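# 【相談】ハンドヘルドグリッパーの買い足し、予算の組み方どうしてます?

**nurk_shima**

はじめまして、いつもROM専です。小さい会社で布ものの取り扱いデータを録ってます。来期の機材の希望を6月までに出せと言われたんですが、何にいくら付けるかで完全に迷子になってます。

今あるのは手持ちグリッパーが左右で1組、作業台、アルミのレール、あとは黒いスタンド類。枠の総額は200万円です。候補は次のとおり。

- Ristenの手持ちグリッパーをもう1組(見積り135万円、ケーブル込み)
- Idellの中古アーム1台(金額はまだ交渉中)
- 小物と消耗品

上司のMarjan Fallahiさんは「アームを先に買え、手持ちはもう1組あるだろ」派です。私は手持ちを増やしたい派。録るほうが詰まってるのに再生側だけ立派になってもなあ、と思うわけです。

悩みの種は帽子なんですよ。つばの広いフェルトっぽいやつをワイヤーの帽子スタンドに掛ける作業をやりたいんですが、箱やコップと違って、つまむ場所で形がぜんぜん変わる。
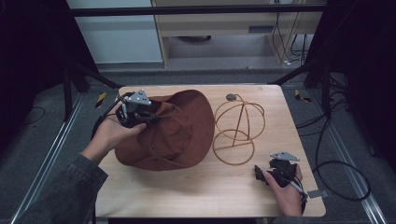
クラウンをつまむのか、つばを持つのかで、必要な爪の幅も開き量も変わってくるんですよね。だから同じグリッパーを2組そろえるのが正解なのか、爪だけ別のを作るのが正解なのか、そこからもうわからない。似たことやってる人、何にお金かけてますか?

---

**kokuban_to_neji**

うちも似た構成です。先に言っちゃうと、2組目は買いだと思います!

理由は単純で、1組だと壊れた日に全員の手が止まるんですよ。うちは去年、片手のケーブルの根元が断線して、修理から戻るまで8日かかりました。その間の人件費を計算したら泣けてきて、次の予算会議でその数字をそのまま出したら一発で通りました(笑)

---

**半田ごて三級**

えー、反対です。

135万円の予備機って、枠の半分以上じゃないですか。断線が怖いならケーブルだけ予備を持てばいいのでは。手持ちグリッパーで壊れるのって、うちの経験だとケーブルと爪先ばっかりです。本体が死んだことは一度もないです。

私なら爪を何種類か外注して、残りはアームの頭金に回します。フェルトは硬い爪だと跡が付くことがあるし、柔らかいパッドを貼るだけでも世界が変わりますよ。

---

**kokuban_to_neji**

> 手持ちグリッパーで壊れるのって、うちの経験だとケーブルと爪先ばっかり

それは運がいいと思う。うちは中のエンコーダーもやられてます。あと2組あると人を二手に分けて並行で録れるので、予備機っていうより増産設備なんですよ。計上の仕方も変わるはず。

---

**半田ごて三級**

並行で録るなら作業台もスタンドもレールも2セット要りますよね? そこまで入れたら200万円に収まらなくないですか。場所代もあるし。

---

**nurk_shima**

うわ、それ完全に抜けてました……。グリッパーの値段しか見てなかった。台は社内の余りで何とかなるとして、レールとスタンド一式はMcKinnonに見積りを頼んでみます。

ちなみに爪の外注って1種類いくらくらいでした? パッドも気になってます。帽子はクラウンの通気用の小さい穴のあたりに引っ掛けないようにしたくて。

---

**半田ごて三級**

樹脂の削り出しで、左右1組およそ4万円でした。形が決まってるならもっと安いところもあると思います。最初は3Dプリントで試して、気に入った形だけ外注するのがおすすめ。パッドはホームセンターのゴムシートを切って貼ってます。剥がれたら貼り直し。予算書には「消耗品」でまとめて書いちゃってます。

---

**ひらたけ**

横から失礼します。機種の話の前に、対象物の予算も取っておいたほうがいいですよ。

布ものって録ってるうちにへたるんです。帽子なんか特に。型崩れした帽子だけで録り続けると、新品を渡したときに動きが合わなくて頭を抱えます。うちは同じ型番をまとめ買いして、へたった順に交代させてます。スタンドも、ワイヤーの輪っかのやつは曲がると地味に困るので予備を。金額は小さいのに、後から追加申請すると妙に面倒なんですよね、こういうの。

それとアームは急がなくていい派です。中古はコントローラーの保守が残ってるかどうかで値段の意味が変わるので、書面をもらうまでは金額を入れないほうが安全。

---

**kokuban_to_neji**

対象物の予算、それは本当にそう。うちはタオルを経費の「雑費」で買い続けて経理に怒られました。

---

**nurk_shima**

皆さんありがとうございます! こんなに返事もらえると思ってなかった。

いったんこんな感じで書いてみようかと。

| 項目 | メモ |
|---|---|
| 爪の試作と外注 | まずプリント、形が決まったら外注 |
| 予備ケーブル | 左右とも |
| 帽子とスタンド | 同じ型番でまとめ買い |
| グリッパー2組目 | McKinnonの見積り待ち |
| アーム | 保守の書面が出てから |

Marjanさんにはアームを「やめる」じゃなくて「後にする」で話してみます。たぶん不機嫌になるけど(汗)

---

**半田ごて三級**

いいと思います。2組目はまだ反対だけど、見積りを見てから決めるなら文句なし。

あと、Ristenは爪の取り付けねじの規格が途中で変わってるという話を聞いたことがあるので、買い足すなら今の機体と互換があるか確認したほうがいいです。そこが違うと、せっかく作った爪が片方の組にしか付かない。

---

**nurk_shima**

それは知らなかったです、危なかった。明日メールで聞いてみます。返事が来たらここに書きますね。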